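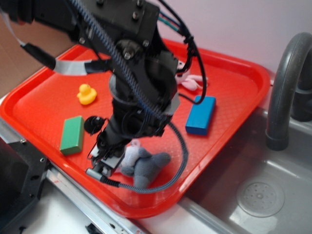

marlstitch
2019-07-07

How do I hand wash a stuffed knit toy without it going lumpy? I made one in May from two balls of Nillard wool blend, with about 100 grams of loose polyester filling. The yarn label says hand wash cool, but it doesn't say anything about stuffed items. I washed a smaller one last year and the filling bunched up in the legs. It also took most of a week to dry. I'd like to get this right because it's a gift and I can't get more of that dye lot. The Drumov shop only had two left. I don't have a washer at home, only the kitchen sink.

caklow_knits

Don't soak it. Put a little wool soap in cool water, dip a cloth, and dab the dirty spots, then go over them again with plain water. If the whole thing has to be washed, push it under, squeeze, and change the water until it runs clear. Never wring it.

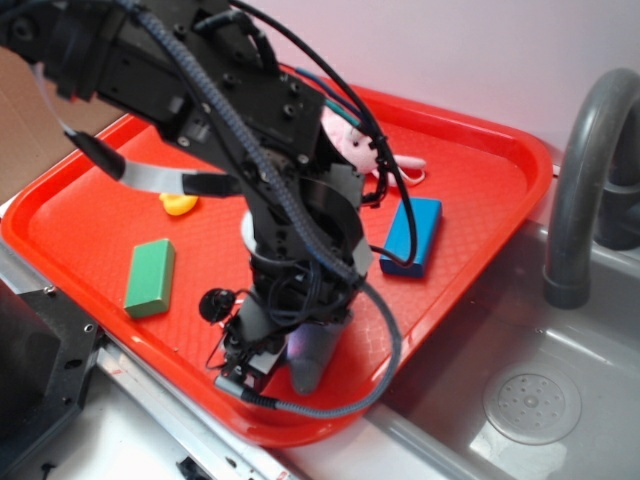 Drying is where the lumps set in. Roll the toy in a towel and press down hard, then do it again with a second towel. Pull the filling apart with your fingers through the stitches while it's still damp. After that I'd use a plastic tray at the edge of the sink, like the red one there, with a rack on it so air gets underneath. Turn it morning and night. Mine took 70 hours in a cool room. Keep it off the radiator.
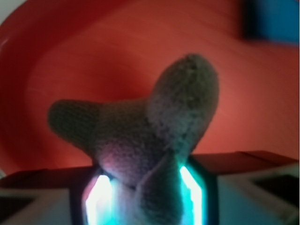
Gray knit with small, tight stitches and rounded ends

hollis447

I just put mine in a pillowcase on the delicate cycle with Tazi liquid and they come out OK. One did shrink a bit. If the filling clumps you can always open a seam and restuff it.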